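LISEZ-MOI : Ustitz, la garde-robe mise à plat

Bonjour et bienvenue ! Si vous êtes arrivé ici, c'est que vous avez téléchargé le dossier Ustitz ou que quelqu'un vous l'a passé sur une clé. Dans les deux cas, lisez au moins la partie sur les noms de fichiers, elle vous évitera une demi-heure d'agacement (je parle d'expérience, j'ai dû tout renommer une fois déjà).

Ustitz, c'est un recueil d'images et de notes sur des vêtements ordinaires et sur ce qu'on en fait à la maison : les suspendre, les décrocher, les froisser, les plier, les remettre sur un cintre. Il y a 2 000 images, réparties en 14 catégories de vêtements, plus un tableau de notes. Je l'ai commencé en février parce que je cherchais des photos de linge tel qu'il est vraiment et que je ne tombais que sur des photos de catalogue, avec des chemises repassées sur fond blanc. Chez moi, une chemise ne ressemble jamais à ça.

Contenu du dossier

images/ : toutes les images, au format JPEG, rangées par catégorie
notes.csv : une ligne par image, encodage UTF-8, séparateur point-virgule
lexique.txt : les mots que j'emploie pour les matières, les parties du vêtement et les états
a_revoir.txt : les 56 images dont la note ne me satisfait pas encore
LISEZ-MOI : ce que vous êtes en train de lire

Attention au point-virgule dans notes.csv ! J'ai mis des virgules partout dans mes commentaires, donc si votre tableur décide tout seul que c'est la virgule qui sépare les colonnes, vous obtiendrez une bouillie. Il suffit de choisir le bon séparateur à l'ouverture.

Les noms de fichiers

Ils suivent tous le même modèle : catégorie, état, numéro. Par exemple veste_suspendu_0031.jpg ou maille_froisse_0112.jpg. Pas d'accents, pas d'espaces, pas de majuscules. L'état reste au masculin même pour une veste, ça me faisait mal aux yeux au début et puis je m'y suis faite.

Les trous dans la numérotation sont normaux. Quand je retire une image, je ne décale pas les suivantes, sinon plus personne ne s'y retrouve d'une version à l'autre.

Les états

J'en ai gardé 6, après en avoir essayé beaucoup trop :

suspendu : sur un cintre, à un crochet, sur une barre, peu importe, du moment que le vêtement pend
plie : avec au moins un pli voulu
pose : étalé sur une surface, à plat ou presque
froisse : en paquet, en boule, ramassé sur lui-même
tenu : pris et soulevé, sans autre appui visible
partiel : on n'en voit pas assez pour trancher

La frontière entre froisse et tenu m'a donné du fil à retordre. Un pull qu'on attrape par le milieu est les deux à la fois, forcément. J'ai fini par décider que tenu l'emporte dans le nom du fichier et que le froissage se note dans la colonne commentaire. C'est arbitraire, mais c'est appliqué partout (enfin, partout sauf dans a_revoir.txt).

Les colonnes de notes.csv

fichier : le nom exact de l'image
categorie : l'une des 14, telles qu'elles figurent dans le lexique
couleur_1 et couleur_2 : la dominante, puis la suivante s'il y en a une
matiere : seulement si elle se voit, sinon je laisse vide
cintre : bois, metal, plastique, aucun, ou « ? »
detail : col, patte de boutonnage, poche, rabat, ceinture élastique, etc.
commentaire : tout le reste, en vrac, parfois un peu long

Pour les couleurs, j'ai écrit ce que je voyais, sans nuancier. Vous trouverez donc « orange brûlé », « rouille » et « brique » pour des teintes qui se ressemblent beaucoup. Dans le lexique, je les ai regroupées sous une couleur mère, et c'est cette couleur mère qu'il vaut mieux utiliser si vous voulez trier.

Pour la matière, je suis devenue très prudente. Une toile de coton délavée et un denim très clair, sur une image, bon courage pour les distinguer ! Dans ces cas-là j'écris « denim ou toile » et je passe à la suite. La maille, au moins, se reconnaît vite quand on est assez près.

Un mot sur les cintres

Je n'avais pas prévu de m'y intéresser, et voilà que c'est devenu ma colonne préférée. Un cintre en bois large garde l'épaule d'une veste, un cintre en fil de métal marque une pointe au bout de la manche, et un tricot lourd s'allonge sur à peu près n'importe quoi (mes pulls, je les range pliés, toujours). J'ai aussi noté les cintres vides, qui ont leur propre catégorie. On oublie facilement à quel point c'est difficile à voir, un cintre en fil tout fin devant une fenêtre ou des barreaux. Plusieurs fois je suis revenue sur une image en me disant : tiens, il y en avait un là.

D'où viennent les images

Une partie vient de mes propres armoires. Le reste vient du fonds Bisance, pour les vêtements d'extérieur surtout, et de la série Muron, pour les mailles et les ceintures élastiquées. Les mots du lexique partent de la liste Kovalchuk, que j'ai traduite puis pas mal élaguée : elle distinguait beaucoup de sortes de cols, et je n'avais pas cette patience.

Je n'ai ni recadré ni retouché les couleurs. Les contre-jours restent des contre-jours.

Ce qui manque

Les chaussettes ! Il y en a très peu, et presque toutes noires. Peu de vêtements d'enfant aussi, et aucun vêtement de cérémonie. Les teintes sombres sont notées moins finement que les claires : entre un noir et un bleu marine dans l'ombre, j'ai souvent hésité, et quand j'hésitais trop j'ai mis « sombre » tout court.

Les notes ont été prises par une seule personne, moi, souvent le soir. Il y a donc des fautes de frappe et sans doute quelques incohérences entre les premières catégories et les dernières. Si vous en trouvez, envoyez-moi le nom du fichier et la correction proposée, je les intègre par paquets.

Utilisation

Servez-vous, modifiez, redistribuez, du moment que vous gardez ce fichier avec le reste et que vous indiquez ce que vous avez changé. Si vous renommez les images, gardez quelque part une table de correspondance, par pitié. Je serais ravie de savoir ce que vous en faites, surtout si ça touche au rangement ou à la réparation.

Cintres et maille

Sur la première, des cintres en bois clair et un autre en fil blanc dans la même vue. Pour la seconde, j'ai noté : maille orange rouille, ceinture élastique très froncée, du brun chocolat en dessous, un petit morceau crème qui dépasse à gauche (doublure ? étiquette ? je n'ai pas tranché, le commentaire dit « ? »).

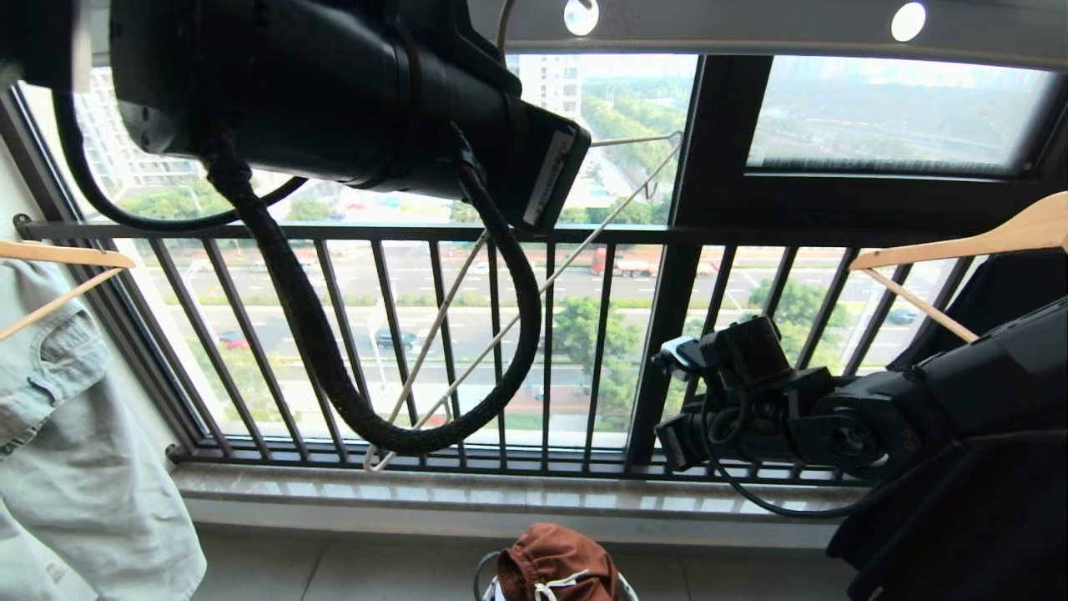
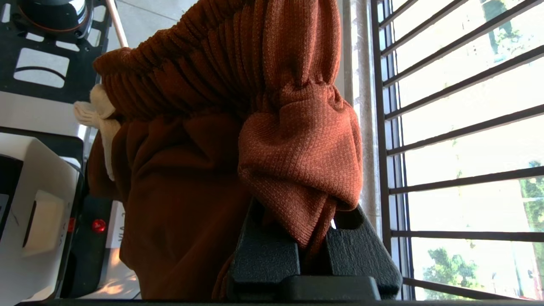
Seconde image : maille orange rouille, ceinture élastique froncée, état « tenu ».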